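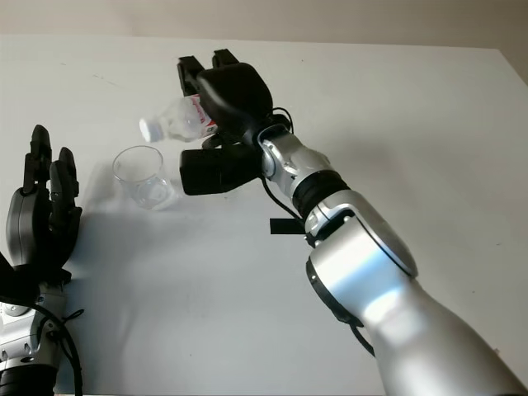 Como servir água de garrafinha em copo de plástico sem fazer lambança?

Pergunta enviada em 4/2/18 na seção Casa e Festas

Oi, pessoal! Vou ajudar a organizar o lanche da escola de música aqui do bairro (o encontro Roltoreo, quem é de Billelbridge conhece!) e fiquei encarregada da mesa das bebidas. Estou animadíssima, mas com uma dúvida boba: vamos servir água de garrafinha em copo de plástico transparente, daqueles leves, numa mesa branca e lisa. Esperamos umas 30 crianças. No ano passado os copos viravam à toa e a mesa vivia alagada. Tem jeito certo de servir? E dá para aproveitar os copos depois, ou é melhor jogar tudo fora?
Eluned Yorath

Resposta 1 (marcada como melhor resposta)

Eluned, que delícia de tarefa, adoro mesa de bebidas! Trabalhei muitos anos em festa infantil e o segredo é quase todo do começo: copo vazio é leve demais, qualquer esbarrão derruba. Então ponha primeiro um dedinho de água em cada um, só para dar peso, e complete quando a criança chegar.

Na hora de servir, deixe o copo apoiado na mesa e leve a garrafa até ele, com o gargalo bem em cima da borda. Incline devagar! A garrafa cheia solta água já com pouca inclinação, e quando está no fim precisa ficar quase deitada. Se fizer glub-glub, está rápido demais. E segure pelo meio do rótulo sem apertar, porque o plástico fininho cede e aí vem aquele jato (já molhei muita toalha assim, rs).
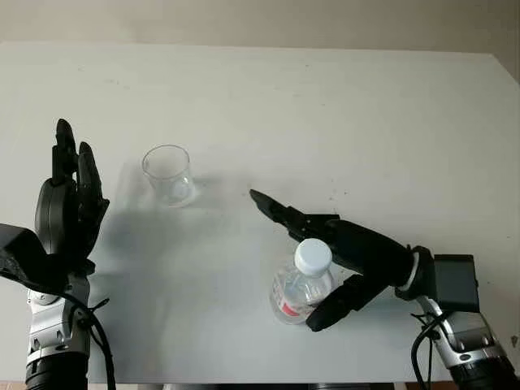
Encha até 2 dedos abaixo da borda. Parece pouco, mas criança volta para pedir mais com a maior alegria, e o que cai no chão é quase nada. Deixe os copos longe da beirada e com espaço entre um e outro, para caber a mão. Numa mesa lisa e clara a água derramada some, ninguém enxerga a poça, então passe um pano de vez em quando mesmo achando que está tudo seco.

Quanto a reaproveitar: se o copo for do rígido, lavo com esponja macia e detergente, água fria, e seco de boca para baixo no escorredor. O molinho racha na segunda lavagem, esse vai para a reciclagem.

Resposta 2

escreve o nome no copo com caneta permanente!!! salvou minha vida, cada um usa o seu a tarde inteira

Resposta 3

Concordo com a primeira resposta, só discordo do dedinho de água antes. Em lugar aberto cai folha e mosquito dentro. Eu deixo os copos empilhados de boca para baixo e abro 3 ou 4 por vez. Mancha na mesa branca sai com pano úmido e uma gota do detergente Lornis, fica linda de novo! Boa festa!

Comentário de Eluned Yorath

Gente, amei! Vou de caneta e de dedinho de água, já que vai ser no salão fechado. Obrigada!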